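Notes from the Pluronville Teaching Kitchen

This September I was invited to assist the Kollamik project with its manual demonstration work, and I have been asked by several readers to give an account of how that work is conducted. The project operates from a converted apartment in Pluronville, under the direction of Triin Venckus, and its purpose is to compile a body of kitchen tasks performed by a robot under human control.

An operator guides the arm by remote control from the adjoining room, and the arm's motions are recorded together with the camera views. One complete performance of a task is called an episode. My task sheet, issued under the Stergiou protocol, concerned the placing of produce on a cutting board and its return to the plate.

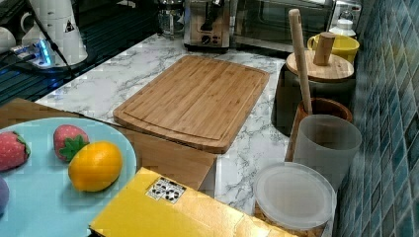
New operators are required to complete two practice periods before any of their episodes are retained. I found this provision reasonable. My early attempts were hurried, and Ms. Venckus reminded me that a hesitation by the operator is recorded as faithfully as a good grasp. Of the 51 episodes I submitted, 44 were accepted. The remainder were set aside, chiefly for abrupt movements on the approach.

The view from the wrist deserves particular mention. It is close and quite narrow, and the operator must learn to judge height from it with care. I came to rely on the groove of the board as a guide to distance.
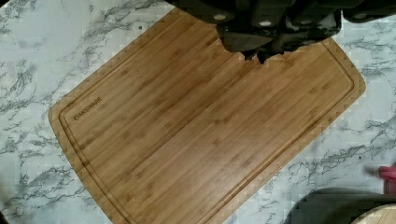

The wrist view, with the fingertips at the upper edge of the board.

For the wider view, operators consult the overhead camera. The Grometti handbook recommends checking it before each approach and again before release – advice that I disregarded at first and later followed without exception. It is of most use in keeping the arm clear of the items along the backsplash.
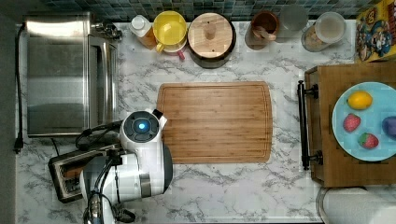 The counter from overhead, with the cutting board at center and the plate of produce on its tray to the right.

I have been assigned a second task sheet, concerning the handling of cups, and expect to begin once the revised instructions are issued. Inquiries regarding operator training should be directed to the project office in Pluronville.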